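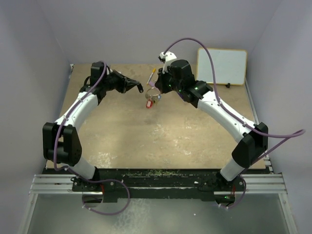

Section 7 covers fitting and leveling the Zultumell work surface and its three walls. Complete the base frame first (Section 6). The walls enclose the back, left, and right sides, and the front stays open for access. In the finished assembly, the side walls match the light color of the back wall, the speckled tan top lies between them, and the long black mounting bar runs across the front edge of the table. Wall panels in the Clundska finish are paler and are not interchangeable with the standard set.

## 7.1 Leveling the top

1. Place the top on the base frame with the speckled face up.
2. Align the rear edge with the two stops on the frame.
3. Set a spirit level across the top from left to right, then from front to back.
4. Turn the leveling feet until both readings are centered. Each foot has 12 mm of travel.
5. Tighten the lock nuts and check both readings again.

**Note:** If a foot reaches the end of its travel, move the table. Do not stack shims under a single foot.

## 7.2 Fitting the walls

1. Stand the back wall in the rear channel and push it down until it is fully seated.
2. Insert the fasteners from bag C. Leave them finger-tight.
3. Fit the left wall, then the right. The square-cut end of each side wall goes toward the back.
4. Check both rear corners with a square. Loosen and reseat the side wall if a gap is visible.
5. Tighten all fasteners, working from the back corners toward the front.

**Caution:** The back wall is not stable until at least one side wall is attached. Two people are needed for steps 1 to 3.

## 7.3 Front mounting bar

1. Lay the bar along the front edge with the slotted side down.
2. Start every bolt by hand before tightening any of them.
3. Tighten from the center outward.

Do not lift or drag the table by the bar. Lift from the base frame only.

## 7.4 Cleaning

Wipe the top with a damp cloth and mild soap. Fine grit is hard to see against a speckled surface – run a dry cloth over it before placing anything with a flat base. Walls may be cleaned the same way. Do not use abrasive pads, which leave shiny patches on the panels.

## 7.5 Spare parts

| Part | Order code |
|---|---|
| Side wall, left or right | ZW-100 |
| Back wall | ZW-202 |
| Fasteners, bag C | ZF-12 |

The left and right walls share one code. State the side when ordering. Salehi corner trim is sold separately and is fitted after step 5 of 7.2.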